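Subject: Re: [rerov-ops] Left thumb stall at the drink station, Plasutville
Date: Wed 8 June

On the list, the Plasutville crew wrote:

> Has anyone else had the left thumb give up partway through closing on
> a glass? We run the Rerov two-handed setup on a Gasser dispenser. The
> pour goes fine. Then the left hand goes in for the cup, the four
> fingers close, and the thumb stops short. The controller reports
> error 309 and the arm carries on with the lift as if it had a grip.
> Twice the glass slid out of the fingers and went over in the well.
> Hot coffee on the grate and on the hand, no broken glass so far.
>
> We recalibrated the hand and swapped the glasses for a new batch.
> Same thing. It does not happen with paper cups.
>
> Is 309 a real motor fault or just a timeout? The manual has one line
> on it and the line says "thumb not in position."

Yes, we had this in March on our station and it took us a while to sort out. There are two separate problems here and I would treat the second one as the serious one.

First, the thumb. 309 is a timeout. The thumb gets a fixed window to reach its target and if it isn't there when the window ends you get the code. There is nothing wrong with the motor in most cases. With ours, the target position had been taught on a paper cup, which gives a little. A glass doesn't. The thumb met the glass early, the current limit kicked in, it backed off, tried again, and ran out of time. If your log shows the thumb current going up and down before the 309, you have the same thing. If the current is flat, check the connector at the wrist instead.

Also look at the approach angle. Our left hand comes up from the lower left with the fingers along the side of the glass and the thumb across the front, low over the drip grate. That leaves very little room between the thumb and the grate. If the height is set even slightly low, the thumb tip can catch on a slot and you will see the same code for a completely different reason.

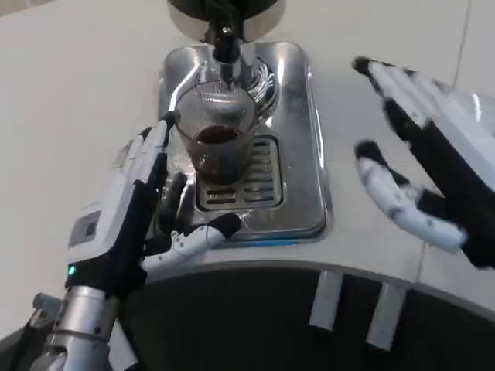
Left hand at the glass, thumb across the front of the grate.

Check the cup position too. Ours sits toward the back of the grate, under the nozzle. If the glass has ended up farther forward, the fingers still land on it but the thumb has no space to come around.

Now the second problem. The lift should never start after a 309, and on a default Rerov install it does. The grip check only looks at the four fingers. The thumb code goes out as a warning, and warnings do not hold the sequence. That is how you get a full glass of coffee going up with nothing in front of it. We reported it to Rerau under ticket 3091 and were told the default would change in a later release. I have not seen it in the release notes yet, so assume your version has the old behavior.

What we changed, in this order:

1. Set code 309 from "warn" to "hold" in the fault table. Do this one today, before you touch anything else. Both arms should stop where they are and wait for a person.

2. Retaught the left grasp on a real glass, filled with cold water to the normal level. Do not teach it on an empty one.

3. Raised the thumb timeout to 2000 ms. Ours had been shorter and this alone got rid of most of the codes, but it hides the cause, so do step 2 first.

4. Raised the left hand approach by 6 mm to keep the thumb off the grate.

5. Kept the right hand open and out to the side of the well until the left reports a full grip. Before that it was moving in early, and on one bad lift it knocked the glass sideways toward the counter edge.

After a hold, do not clear the fault from the screen and let it resume. It resumes into the lift. Take the glass out by hand with the arms disabled, wipe the fingers and the grate, send the hands home, then clear it.

About the spills: coffee got into the thumb joint on our left hand after the second one and it was stiff the next morning. If yours has been splashed twice, I would take the hand off and look at it before running again. Sticky joints will give you 309 too, and then you will be chasing your own tail on the calibration.

We have had nearly three months on these settings with glass cups. There have been a few holds and no dropped glasses.

Could you post the thumb current from one of the bad runs, and which Rerov version you are on? If it is the flat trace I would like to know, as we have a spare wrist cable of the same age and I'd rather replace it now.

Rerov maintenance, day shift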